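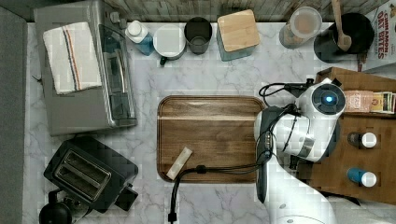 December, gone nine in the evening

I have spent the better part of today putting the kitchen counter in order, and I would like it noted somewhere, so it can go here.

Humaira rang at breakfast to say that she and Joaquín are coming for the week after all. I said how lovely, and then looked at the counter through the eyes of a guest. Not lovely. I could hardly see the marble for groceries.

So everything came off and most of it went back on. The brown organiser has the little packets along the top and the bottles lower down, an arrangement I arrived at after trying every other arrangement. The wooden spoon is back in the black holder. The Cinnamon Oat Bites are staying out because Joaquín eats them by the handful and will only open cupboards until he finds them.

The tray is a sore point. I bought it at Cosetti for 21 pounds with a vague idea of carrying breakfast to people. In 2 years it has carried breakfast to no one. It sits in the middle of the counter and collects whatever I put down while thinking about something else.

After lunch I moved on to the tap, with a soft cloth and the last of the Plumell polish. Mehwish says you should never use polish on a dark finish. Mehwish also boils her tea.

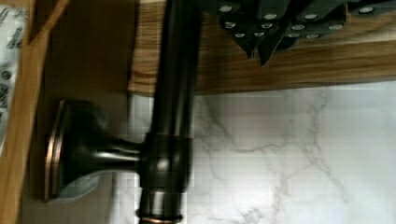
The tap, dark bronze with its coppery edges. Mehwish need not be told.

Mohsin came in at four, put his keys on the tray and asked what I'd been doing all day. I said tidying. He looked round with real goodwill and said the floor looked nice. I haven't touched the floor.

Still to do: sheets, the bathroom, find the second pillow, ring Anum about the 85 pounds for the boiler man. Toast for supper.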